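Section 4: Bagging and Basketing Your Produce

Mostlow Countertop Kitchen Corner — Set-up and Use Guide

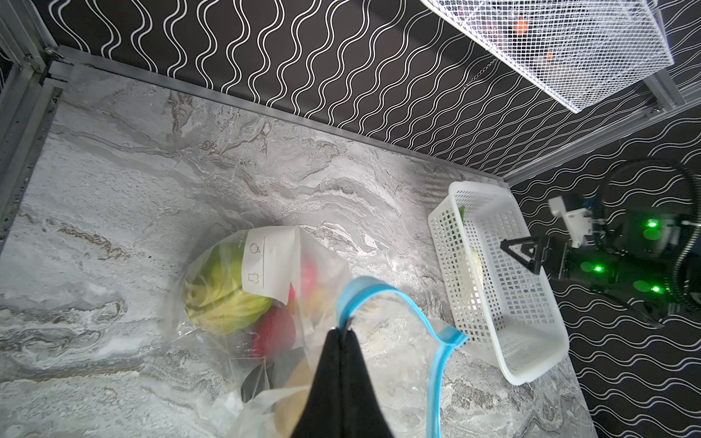

By now your counter is in, the back and side panels are up, and you've wiped everything down once. Good! This is the fun part, where the corner stops being a build and starts holding food. Set aside 30 minutes the first time. After that you'll fly through it.

What you need

Zip-top bags, clear, large enough for one melon-sized fruit plus two or three smaller ones
One low basket with openings in the sides
One hanging wire basket
A dry dish towel
Your fruit and vegetables, washed and dried

4.1 Sorting before you bag

1. Spread the dish towel on the counter and lay everything out on it. You want to see it all at once before you decide what goes where.

2. Pull out anything bruised, split or sticky and eat it today. A soft spot on one apple will spread to its neighbors in a closed bag.

3. Make one group for the bag, one for the low basket and one for the hanging basket. Firm fruit does well in a bag for short storage or for carrying. Leafy things and anything that needs air should go in the low basket. Oranges and other thick-skinned fruit are great up high, and they look cheerful there too!

Note: Keep onions away from all three groups. They have their own spot in Section 5.

4.2 Filling the bag

1. Open the seal all the way across. A half-open bag is the number one reason people end up wrestling with a melon.

2. Fold the top edge outward to make a cuff (two fingers wide is plenty). The cuff holds the mouth open and keeps juice and crumbs out of the zipper track.

3. Lay the bag on its side on the counter. Slide the biggest, heaviest piece in first and push it gently toward the bottom corner.

4. Add smaller fruit beside it, never on top. If the bag has a printed label panel, turn it to face up so you can read it without lifting anything.

5. Stop when the bag is two-thirds full. You need slack near the top or the seal will fight you.

Caution: Don't drop fruit in from above. The counter surface is hard, and a bag gives no cushioning at all.

4.3 Closing the seal

1. Unfold the cuff and lay the top of the bag as flat as you can. Colored seals are a big help, and I'm a fan of the blue ones — you can see right away where the track bends or twists.

2. Start at one end. Pinch the two sides of the seal together firmly and feel for the click.

3. Keep pinching and move along the strip a little at a time, using your free hand to straighten the part ahead. If the strip loops or curls, stop, go back to the last closed spot and smooth it out from there.

4. Leave the last inch open, press the extra air out with your palm, then finish the seal.

5. Tug lightly on both sides. If it pops open, wipe the track with a corner of the towel and run it again.

Note: Fruit that is still ripening likes to breathe. For anything you plan to keep out more than a day, leave that last inch unsealed.

4.4 Loading the low basket

1. Set the basket on the counter beside the bag, close enough to reach without stretching. Faustino Cárdenas, who tested this layout in his own kitchen, keeps his on the right, and I've copied him ever since.

2. Put firm vegetables on the bottom and leafy ones on top, with a little green poking over the rim if it wants to. Crushed leaves go limp fast.

3. Leave space between the basket and the wall panel so air can move through the side openings.

4.5 Loading the hanging basket

1. Check that the basket is hooked securely to its support. Push up on it gently and let it settle. It should hang steady.

2. Add fruit one piece at a time, starting in the middle, then working out to the sides.

3. Let any loose end of chain hang straight down, clear of the counter and clear of your hands.

Caution: The hanging basket is rated for 7 pounds. Melons never go up there, however pretty they look.

4.6 Everyday care

Wipe the counter with a damp cloth and dry it right away, paying extra attention to the metal trim along the back, where crumbs love to collect. On a patterned surface it's easy to miss a drip, so run your hand over it too. Shake out both baskets once a week and rinse them in warm water with a drop of dish soap. Zip-top bags can be washed and used again if they held whole, unpeeled fruit. Turn them inside out and stand them over a glass to dry.

For spare hooks and chain, see the parts list in Section 7. Continue to Section 5, Onions, Garlic and Potatoes.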